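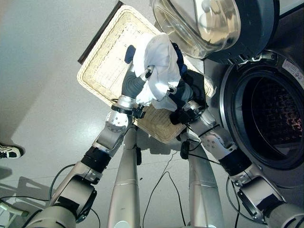
4. Setting the Leak Sensor

The Filla leak sensor closes your water valve when it finds water on the floor. Finish Section 3 (Fitting the Valve) before you start. You need the sensor, its battery, and the Meter app on your phone.

1. Slide the back cover off the sensor and put in the battery with the plus side up.

2. Hold the button until the light blinks green. Let go.

3. In the app, tap Add Sensor and type the four-digit code 1593. This is the factory code and you can change it later under Settings.

4. Give the sensor a name. Use the room name if you have more than one — alerts show the name and nothing else.

Note: The sensor must be within 100 feet of the valve. Brick walls shorten this distance.
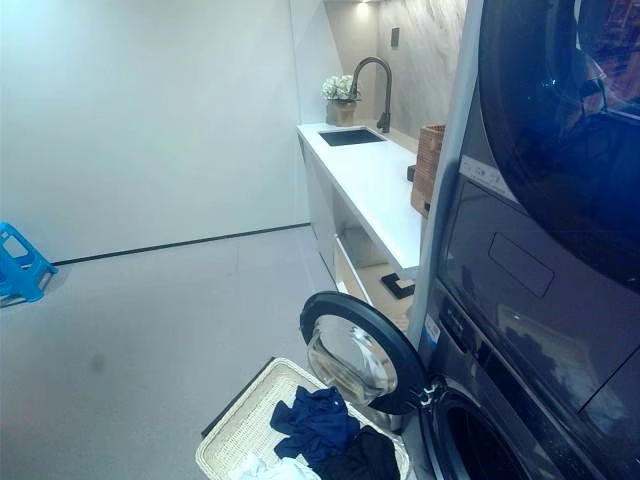
5. Set the sensor flat on the floor with the two metal feet down. Choose the lowest spot near the pipes or hoses. In a laundry area with a stacked washer and dryer, the washer is the lower machine, and its round door may swing out to the left when open. Keep the sensor away from any spot where you kneel or stand to load.

6. Touch both feet with a damp cloth. The alarm sounds and the valve closes within 10 seconds.

7. Dry the feet, then tap Reopen Valve in the app.

Caution: Do not glue the sensor down or place it on carpet. Do not use it outdoors.

If the valve stays open in step 6, check that the valve light is on and repeat steps 2 and 3. If the app shows error 1262, the battery is low — replace it before testing again.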